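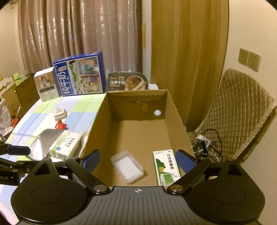

Pletska Storage: Frequently Asked Questions

Renting a unit

What sizes do you have?
Units come in four sizes: 5 x 5, 5 x 10, 10 x 10 and 10 x 20 feet. The smallest holds what you would find in a large closet. A 10 x 10 usually takes the furniture from a one-bedroom apartment. If you are between sizes, come in and look at both before you sign.

How long do I have to rent for?
One month is the minimum. After that the rental continues month to month until you tell us you are leaving.

What do I need to bring to sign up?
A government-issued photo ID, a payment card or checking account details, and the name and phone number of a second person we can contact if we can't reach you. Students can use a parent's address as the mailing address.

Can I reserve ahead of time?
Yes. A reservation is free and holds a size, not a particular unit number. We keep it until closing time on your move-in date. If you are running late, call the office.

Is there a deposit?
There is a $35 deposit on every unit. It comes back to you after move-out if the unit is empty, swept and undamaged. Refunds go to the card or account you paid with.

Access

What are the gate hours?
The gate opens at 6 a.m. and closes at 10 p.m. all year. Your code stops working at 10 p.m. for entry but will still let you out. The office opens at 9 a.m. and closes at 5 p.m.

Can someone else go into my unit?
Only if you add them to the agreement as an authorized user, in person or through your online account. Please don't share your own code. Each authorized user gets a separate one.

I forgot my gate code. What now?
Go to the office with your ID during office hours. We don't give out codes by phone or text. You can also look it up in your online account under Access.

Can I get a moving truck to my unit?
Trucks up to 20 feet long fit through the main gate and down rows A through F. Longer trucks should park in the lot by the office and use the carts. Row G is inside Pillai Hall and is reached by the loading door on the north side.

Are carts and dollies free?
Yes. They are kept next to the loading door. Return them when you are done, and don't lock them in your unit overnight.

Payments

When is rent due?
On the first of the month. If you move in partway through a month, we prorate the first payment.

What happens if I pay late?
There is a five-day grace period. After that a $20 late fee is added and your gate code is suspended until the balance is paid. If you know you will be late, talk to us before the due date. Payment plans are handled by Nicanor Trujillo in the office.

Will my rent go up?
It can. We give written notice at least one full month before any change. Rates are reviewed in December.

Do you take cash?
At the office counter only. Do not leave cash in the drop box.

What you can store

What is not allowed?
No food that can spoil, no live plants or animals, no gasoline, propane, paint thinner, fireworks or ammunition, and no tires without rims. Pet food and birdseed also bring in mice, even in sealed bags, so please keep those at home.

Can I store a car or motorcycle?
Yes, in a 10 x 20 unit. We need a copy of the current registration and proof of insurance. Drain the fuel tank to a quarter or less and put something under the engine to catch drips.

Can I work out of my unit?
No. Units can't be used as a workshop, rehearsal space, office or place to sleep. You are welcome to sort and repack with the door open.

Do I need insurance?
Yes. Many homeowners and renters policies cover items in storage, sometimes at a lower limit. Ask your agent and bring the declarations page. If you don't have a policy, you can buy a protection plan through us.

Packing

Do you sell boxes?
The office sells small, medium and wardrobe boxes, along with tape, mattress bags and packing paper. Unused boxes can be returned with the receipt. There is also a take-one shelf of used cardboard boxes by the door. Check those over before loading them. A box with a hole or a torn wall will do for pillows and bedding, but don't stack anything heavy on it.

Any advice on packing for a long stay?
Put heavy things in small boxes. Label at least two sides. Leave a walkway down the middle if you expect to come back for things, and leave a few inches between your belongings and the walls. Defrost and dry refrigerators and prop the doors open. Stand mattresses on edge in a bag only for short stays; for anything over a season, lay them flat.

Which units are climate controlled?
Everything in Pillai Hall. The thermostat is set to 67 in winter and 74 in summer. The outdoor rows are dry but not heated or cooled. We suggest Pillai Hall for photographs, musical instruments, vinyl records, leather and electronics.

Moving out

How much notice do you need?
Ten days, in writing. Email is fine, and there is a form in your online account.

What has to be done before I leave?
Empty the unit, sweep it, take your lock off and tell the office. Rent continues until the lock is off. The dumpster behind row C is for household trash only. Mattresses, sofas and appliances need to go to the county transfer station.

Something is wrong with my unit. Who do I contact?
For a leak, a stuck door or a broken light, contact Matúš Matoušek in maintenance through the office line. After hours, choose option 3 and leave your unit number.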